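The Washbasin Deserves Its Own Cloth

Jul 8, 2019

Housekeeping standards in shared and assisted housing are usually written around the rooms that residents complain about. The kitchen has its schedule, the stairwell has its schedule, and the bathroom is treated as a single item: "clean bathroom, weekly." It is the view of the Skasten Housing Association that this wording is too loose, and that the washbasin in particular should be taken out of the general line and given a standard of its own.

The matter came up during the review of the Skultard building, which has 34 apartments, each with one bathroom. Inspection sheets going back to December recorded nearly every bathroom as satisfactory. Residents did not agree. Their remarks dealt mostly with the basin: marks around the drain, a dull film on the rim, and a ledge behind the bowl that was passed over week after week. The floor and the toilet drew almost no comment.

A washbasin is used more often than anything else in the room. Hands, teeth, razors and paintbrushes all end up there. A shallow bowl makes the difficulty worse, as water moves slowly toward the drain and leaves behind whatever it was carrying. On white ceramic the result shows within a day. A weekly visit with a strong cleaner does little for this, and repeated use of abrasive powder can take the shine off the surface, after which dirt holds to it more easily than before.

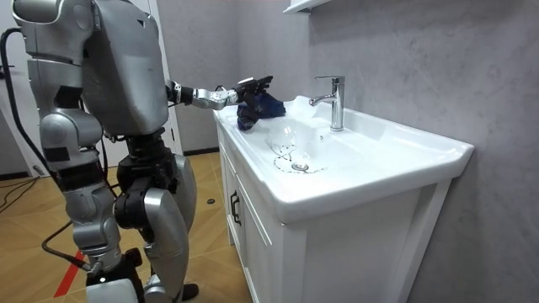

What serves the basin best is a short wipe with a soft cloth, carried out daily and in a fixed order. The ledge at the back should come first, then the rim, then the bowl, and the drain last. Many people begin at the drain and work outward, and so spread over the rim what they have just lifted from the bowl. The whole task takes less than 5 minutes. It calls for warm water and a little mild soap, and for a dry pass at the end where the water is hard.

The cloth matters as much as the order. Under the present rules a single cloth may be used for every surface in the bathroom, provided it is rinsed. The Association considers this unacceptable. A cloth that has been used on the toilet should not be used on the basin, rinsed or otherwise. The Nirnine residence adopted separate cloths last year, in different colors, and its staff report that the change was learned in a week.

Two objections have been raised. The first concerns cost. The quotation obtained from the supplier, Van Hecke, is for 1000 cloths, to be washed and reused, and the sum is modest beside what is now spent on descaling products. The second objection is that a daily task cannot be fitted into the existing hours. This is more serious. In buildings where staff clean only the common areas, the daily wipe would fall to residents, and more than 25 of them at Skultard have said they would accept it if cloths were supplied and collected for laundering.

The Association therefore asks that the revised standard list the washbasin separately, name the order of work, and require a cloth kept for that purpose alone. Cabinet fronts and faucets may remain under the weekly line for the time being.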